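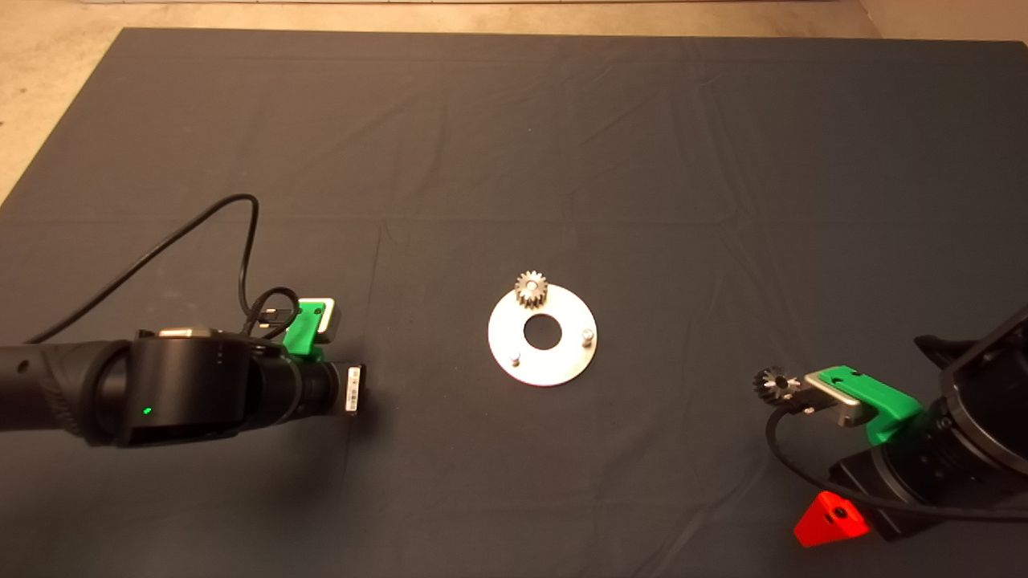
The gear cell at Dasance takes up less floor than a parking space, and most of the work that keeps it running is done by hand. Two black arms face each other over a dark gray cloth. Their job is to put small spur gears onto upright pegs on a round metal plate. The fit is close, and a peg that leans slightly will stop a gear partway down.

Kaan Uysal set up the cell in March and has looked after it since. His log for the machine is a spiral notebook with one line per fault, and the first thing it shows is how few of the faults are in the arms. By May 7, 2020, the count of gear placements stood at 3898. Failed placements are entered by cause, and the two longest columns are headed "cable" and "cloth."

The cloth came first. The early trials were run on bare board, which threw glare into the sensors on the grippers and let dropped gears roll. Woven fabric cured both problems and brought one of its own. It creases when folded for storage, and a plate set down across a ridge sits out of level. Uysal's rule is that a fold line may stay as long as the plate does not rock on it. He checks by pressing the rim at opposite points with two fingers. If the plate moves, the cloth is pulled flat from the corners and the plate position is taught again.

Teaching the plate takes five minutes when the brackets have not shifted. Each gripper carries a green printed bracket that holds its sensor module. The first set, made at a shop in Lirnport, crept at the screw holes after nearly 1000 cycles. The second set has thicker walls and has held. The bracket screws are marked with paint across the head and onto the plastic, so that a loose one can be seen before it can be felt.

Cables are harder. Every sensor needs a lead that follows the wrist through its full travel, and a lead that is too short pulls on the plug at the far end of a reach. One that is too long drops onto the work. Uysal leaves a wide loop behind each wrist and sets its size with the arm at full stretch. He then runs the slowest program in the set and watches the loop only, with no gear in the fingers.
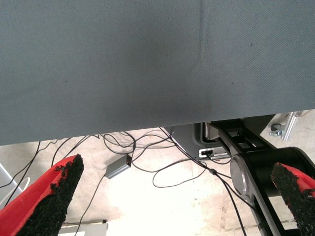

At floor level: leads and a small gray box on the concrete beneath the cloth, between padded red gripper fingers.

What happens under the cloth gets less attention in most cells of this size. Leads are laid out on the concrete in the order they were added, and the order matters when one has to come out. Uysal traces a suspect lead by hand from the arm end, never from the supply end, and swaps it whole. Repairs to a molded plug, he says, cost more time than the lead is worth.

The gripper pads are a wear part. They crumble at the upper edge first, and loose grains can end up in the teeth of a gear. The pads are replaced on a count, not on looks: every 1201 grips, both fingers of a pair together. The old adhesive is scraped off dry. 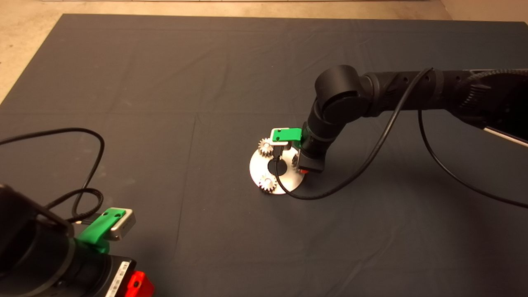
Setting the approach

The placing move is taught in two parts. The first brings the gear over the peg at working speed. The second is a slow descent with the force limit turned well down, so that a gear that catches is released and tried again with a small turn of the wrist. Jadoon, which wrote the motion software, ships it with a higher limit. Uysal lowered it after a week of scratched pegs.

The order of pegs is also fixed by hand. A gear already seated takes up room, and the fingers need clearance on both sides when they open. The arm that is not placing is parked low and to its own side before the other one starts down.

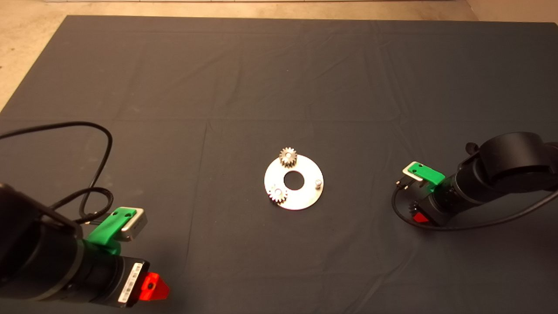 Parking positions were the last thing to be settled. If the idle arm waits too near the plate, its cable can drift into the other sensor's view, and the program stops with a fault that reads like a missing peg. Nine entries in the notebook carry that fault, all from the first month. Moving the park point back by the width of a hand ended them, at the price of a slightly longer cycle.

A second cell is planned for the Wolix line, with the same arms and a stiffer table. Uysal has asked for two changes: a cable guide at each shoulder, and a cloth that arrives on a roll.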